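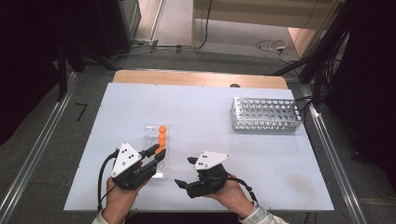 The Zivosier building is at the back of the Ullberg business park, past the tire warehouse, and the bus stops closer to the warehouse than to the door. I went on a Tuesday in December for the open afternoon, which ran from one until five. Sign-in was at a folding desk in the lobby, where you got a sticker with your first name and a sheet with a floor plan. The first room on the plan was the sample handling room, and I ended up spending most of my visit there. The work table is a wooden one with a white rectangular top laid over it. A perforated metal test tube rack stood empty toward the back on the right, and the clear plastic tray in use held four orange cylindrical pieces in a line. I had expected something more like a hospital lab, with steel counters and sinks. It has gray carpet.

Pin-yu Lam showed our group around. She has run the handling side since the company moved from its old unit, and she talked mostly about trays and racks, a subject I knew nothing about. Zivosier sorts and repacks small parts and sample holders for other labs. A customer sends in a mixed box, and it goes back out in order, with a list. The smallest job last year was a single tray. The largest was 1,996 pieces from a college that was closing a storeroom, and it took most of a month.

She spent a while on racks. The metal ones with holes in the sides are the ones she likes, as you can see how far down a tube has gone without lifting it. They also drain well after washing. The drawback is that they dent if you drop them, and a dented rack will hold a tube at a slant. She passed one around that had been dropped, and a tube put in the corner hole leaned over far enough to touch its neighbor.

Someone asked why the table had a white top on it. She said small parts are easier to find on white, and a top that lifts off can be taken to the sink. The old unit had dark benches and they lost things on them all the time.

From there we went down the hall to the storeroom. It has shelving on three walls with 247 labeled bins. The labels are handwritten, in block capitals, and a printed index hangs on a string by the door. A man from a dental supply company wanted to know why they did not use barcodes. They tried it with a system called Brema and went back to the index after one winter. I did not follow all of the reasons, but they had to do with bins being relabeled faster than the system could be updated.

The packing room was the last stop, and the smallest. Boxes come flat from Zamfir in bundles of 49, an odd number that Pin-yu Lam could not explain either. We each got to fold one and fit the insert. Mine came out crooked and I was given a second one. The inserts are gray card with slots, and you have to press the middle slot down first or the ends pop up.

Coffee was in the lobby from three thirty, with almond cookies that were gone by the time the second group came out. The restroom is up a flight of stairs, and there is no elevator, so call ahead if that matters to you. Parking is free after noon. The lot has a low chain across the far entrance that is hard to see from the road, so use the one by the warehouse.

The next open afternoon is planned for spring. The sign-up sheet was on the folding desk and had two names on it when I left. I took the floor plan home and have it with the bus schedule if anybody wants a copy.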